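## 6. Setting up work orders after a pump overhaul

Read this section before you open the Skitgate maintenance module for the first time. The vendor's quick-start card says you can be running in an afternoon. At the Clonmont station it took from March to June, and most of that time went into undoing what the quick-start card told us to do.

You will need:

- The asset list for your station, in whatever shape it is in
- The overhaul reports from the repair contractor (Kasprzak, for most of the surface pumps)
- A login with planner rights. A technician login shows the same menus but won't save changes, and it won't warn you either.

### 6.1 Enter the pump

1. Open **Assets** and choose **New**. Do not use **Import** yet, whatever the banner says.
2. Type the tag number exactly as it is stamped on the baseplate. If the drawing and the baseplate disagree, go with the baseplate and write the drawing number in **Notes**.
3. Set **Service** to the fluid the pump moves today. The contractor's report may give the fluid from the original order.
4. Enter the running hours. After a full overhaul, set **Hours since overhaul** to zero and leave **Total hours** alone.
5. Save, close the record, and open it again. Check that both hour fields kept their values.

> **CAUTION:** Resetting **Total hours** wipes the bearing history for that pump. There is a confirmation box, but it has the same wording as the one for closing a window, and people click through it.

### 6.2 Choose the service interval

The module suggests an interval as soon as you save. I would treat that number as a guess. It comes from a general table and takes no account of sand, hard starts, or how long a pump sat idle before it came back to us.

1. Open the pump record and select **Intervals**.
2. Clear the suggested value.
3. For the first oil change after an overhaul, enter 50 hours.
4. For the coupling and alignment check, enter 400 hours.
5. For the seal inspection, enter 900 hours. If the contractor's report gives a shorter figure, use the shorter one.
6. Set **Trigger** to **Hours**. The default is **Calendar**, and it will raise orders on a standby pump that hasn't turned all month.
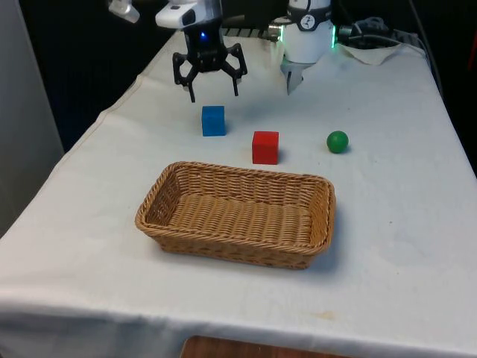
Wondimu Mekonnen: We ran the 900-hour seal interval on the two booster pumps and I think it's too long for them. Both were weeping well before the order came up. The contractor's sheet didn't give a figure at all, so the rule about taking the shorter one didn't help. I'd put boosters on 400 and do the seal look at the same stop as the alignment check.

The point about boosters is fair, and until we have better records I would follow it. Enter 400 in both fields for any booster pump. The module will then raise two separate orders for the same stop. You can merge them under **Orders > Combine**, but only before either one is assigned.

**Note:** The "smart interval" switch on this page is supposed to learn from closed orders. We left it on for one quarter. It lengthened every interval on every pump, including one that was waiting for a new shaft. Leave it off.

### 6.3 Load the contractor's report

Kasprzak sends overhaul reports as a PDF with a data file alongside. The Bevo connector is meant to read the data file and fill in clearances, parts fitted, and test results. It reads the parts list well. It is less good with clearances.

1. Go to **Connectors > Bevo** and select the data file.
2. Wait for the preview. If it is blank, the file was exported with commas in the number fields. Ask for it again; editing it by hand has gone badly here.
3. Compare every clearance in the preview with the PDF. Look at the units first. Some of ours came in as inches with a millimeter label.
4. Clear the box next to any line that doesn't match and type that line in yourself.
5. Press **Accept**. There is no undo.
6. Attach the PDF to the record. When the two disagree a year from now, the signed PDF is what the contract goes by.

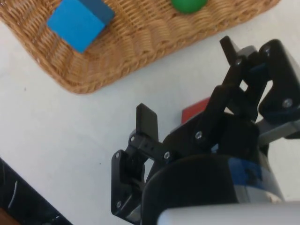
**Gemma Costa**
Maintenance Planner, Clonmont Station

### 6.4 Run a test order

Before you let the module raise live orders, run one by hand and follow it all the way through.

1. Pick a pump that is already stopped and isolated. A spare on the rack will do.
2. Create an order with the type **Inspection** and assign it to yourself.
3. Print it. Read the printed copy, because the isolation steps show on screen but drop off the printed page if the text is longer than 10 lines.
4. Close the order with a made-up finding, such as "test, delete."
5. Check that the finding shows up under **History** for the right tag.
6. Delete the order and check **History** again. The finding should be gone. If it's still there, report it before going any further.

> **WARNING:** A work order is not a permit. The status **Ready** means only that the parts are in stock. It says nothing about whether the pump has been isolated, drained, or locked out. Get the permit signed at the pump, on paper, as before.

### 6.5 If orders stop appearing

- Check that the hour readings are coming in. A flat line on a running pump usually means the meter link has dropped — the module shows the last good value and a green check mark.
- Check that **Trigger** hasn't gone back to **Calendar**. Two updates so far have done this.
- Check whether the pump was marked **Standby** and never marked back.

Keep the wall board going until you have seen at least one full seal interval come up on time for every pump. We still have ours up.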